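Naval History | Working Papers

4. Rations, ranges and the wardroom table

The gunnery returns of the coastal monitor Tremley have been quoted so often that one hesitates to send them round again. They are tidy and dated, and very little in them can be squared with the ship's own magazine ledger. The returns give 86 rounds fired from the main battery during the June bombardment. The ledger, kept by a gunner's mate with poor spelling and an excellent memory for shells, gives rather fewer. Earlier writers have settled the matter by not opening the ledger.

Cusi's reading of the two documents is the most patient so far. Brayan Cusi went through both line by line and argued that the returns were written up in harbour, after the squadron had come back to Marholm, by an officer who wanted the figure to match the ammunition he had already asked to have replaced. We think this is right, though we would put it less kindly. The replacement request is dated two days before the shoot.

The ship herself was no great bargain. She had been laid down for a foreign customer who stopped paying, and was bought in while still on the slip by a ministry that wanted something with large guns and did not much mind what was underneath them. Her draught was too deep for the inshore channel she was meant to work in, and her speed was such that the collier sent to supply her had to be told to wait. With 300 men aboard she was overcrowded even by the standards of the day, and the stokers slept where they could.

Domestic arrangements matter more to the argument than they might seem to. Watch bills were built round mealtimes, and the mess accounts are the only papers aboard that nobody had a reason to improve. Table settings and stores of food therefore have some claim on the historian's attention (Figure 4).

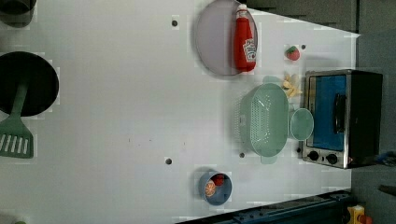

Figure 4. Plate, ketchup bottle, toy strawberry and green colander on a white tabletop. Photo: authors.

If the crew was at dinner, the guns were not firing, whatever the returns say. The mess accounts for the second day of the bombardment show a hot meal served to all hands between noon and two. The returns have the forward turret in action for the whole of that period, which would have been a remarkable feat of digestion. Take out the rounds claimed for those two hours and the remaining total falls within a handful of the ledger's.

The shore side helps a little. The battery at Grustisura kept a log of incoming fire, and its commander had every reason to exaggerate, having asked for a medal. Even so, he recorded long quiet spells in the early afternoon, and blamed them on fog. The lighthouse journal has clear skies all day. We would suggest soup.

None of this makes the bombardment a failure. The fuel store at Xolalpa did burn, and 797 sacks of flour went with it, a loss the garrison felt far more keenly than any damage to its walls. But the claim that the Tremley kept up a steady fire at long range — repeated in nearly every general account of the campaign — rests on one document written by one man at a desk. The range of 2,000 yards given for the final shoot has the same source, and the pilot's notebook puts the ship a good deal further out, probably aground.

The next section turns to the pilot's notebook, and to the question of the sandbank.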